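**Okidano** is a tile-laying game for two to four players, played on a tablet or phone and also sold as a boxed set. It was made by the studio Kekgate and is based on an older parlor game known as Marar. The full set has 232 tiles, and each tile shows one or two colored paths. 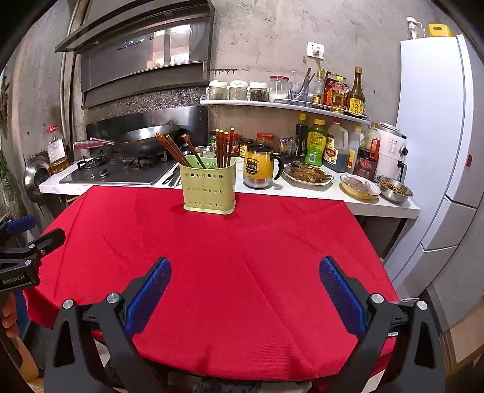 *Table with a red cloth and a chopstick holder.*

## Rules

Each player starts with 17 tiles. On a turn, the player puts one tile next to a tile which is already on the board, so that at least one path continues. If no tile fits, the player draws from the stock and the turn is over. A path that is closed at both ends gives its owner one point for every tile in it.

The round ends when a player has no more tiles, or when the stock is empty and all players have passed. Tiles left in the hand are subtracted from the score.
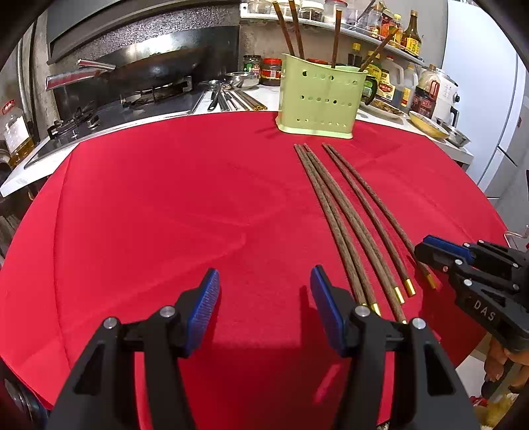 The first player to reach 505 points wins the match. With four players, it is common to play in pairs, and then the partners add their points together. Partners may not speak about their tiles during a round.

## Variants

In the variant called Grakier, a closed path can be opened again by a tile of the same color.

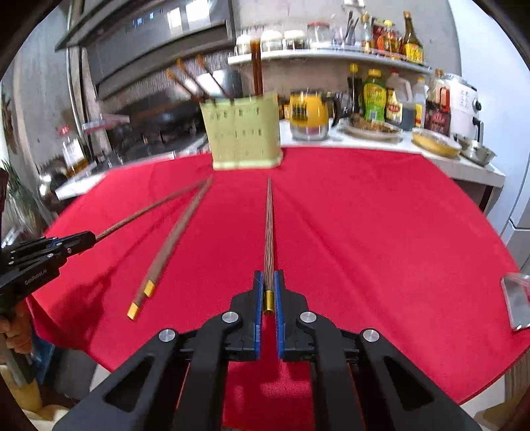 *Page last changed: February, 17 edits in total*

The points for that path then go to the player who closes it the second time. The digital version offers Grakier only in matches between 2 players. The boxed set explains it on the last page of the rule book.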